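Removing Hard Water Film from Flatware and Stone Tops

Hard water film is mostly calcium carbonate. Acid dissolves it. The difficulty in a kitchen is that the same acid also attacks polished marble, some handle finishes, and the glue that holds a handle to its steel. The two jobs need separate products and should be done at separate times.

Flatware

Test the water first. A strip from the hardware store is accurate enough. The supply in Tullstead read 154 parts per million in November, which leaves a visible film on steel that is left to air-dry.

For all-steel pieces, mix one part white vinegar with four parts warm water. Soak for 7 minutes, rinse under running water, and dry at once with a cotton towel. Longer soaking does not improve the result and may pit lower grades of steel.

Pieces with ceramic, wood, or plastic handles should not be soaked. Moisture works into the joint where the handle meets the neck and loosens the adhesive. Wipe the bowl or blade with a cloth dampened in the same solution, keep the cloth clear of the joint, and rinse the metal only. Printed handles get plain dish soap and a soft sponge. Scouring pads remove the print.

Sort mixed pieces before starting. A shallow tray will do.

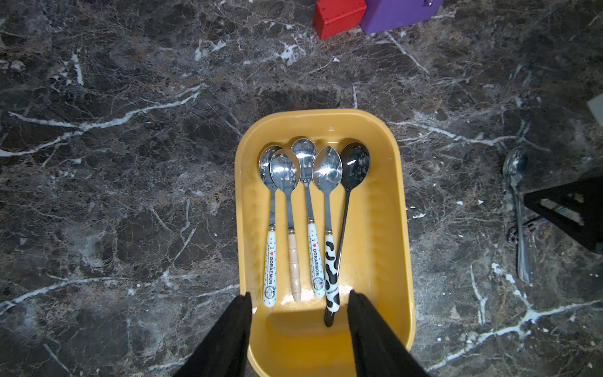
Spoons in a yellow tray. Printed handles: soap and sponge only.

Dry storage matters more than the cleaner used. Put flatware away with all handles pointing the same way, so that the ends that go in the mouth are not touched when a piece is picked up. Line the drawer with something that can be washed.

Stone tops

Keep vinegar, lemon juice, and bathroom descaler off marble. Each leaves a dull etch mark that cannot be wiped away and has to be repolished. Man-made tops with a marble pattern are often more tolerant, but check the maker's sheet.

For daily cleaning, add two drops of neutral dish soap to a quart of warm water. Wipe with a wrung-out microfiber cloth, wipe again with clean water, and buff dry. Work from the back wall toward the front edge. Streaks on a dark top are usually soap left behind, and a second pass with clean water clears them.

Film that has already built up should be softened with a damp cloth laid flat for ten minutes, then lifted with a plastic scraper held almost level. Do not use a razor blade on a polished surface.

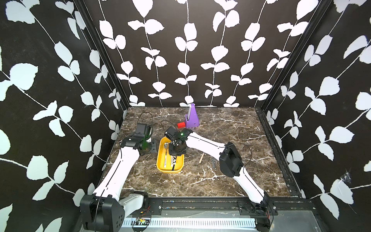

Naledi Baloyi writes that the damp cloth did nothing on the ring behind her faucet until she covered it with plastic wrap and left it for two hours, after which the scraper took off all but a thin line at the wall.

Plastic wrap is suitable on sealed stone. On unsealed stone, limit it to half an hour, as trapped water can darken the surface for several days. Reseal once the stone is fully dry.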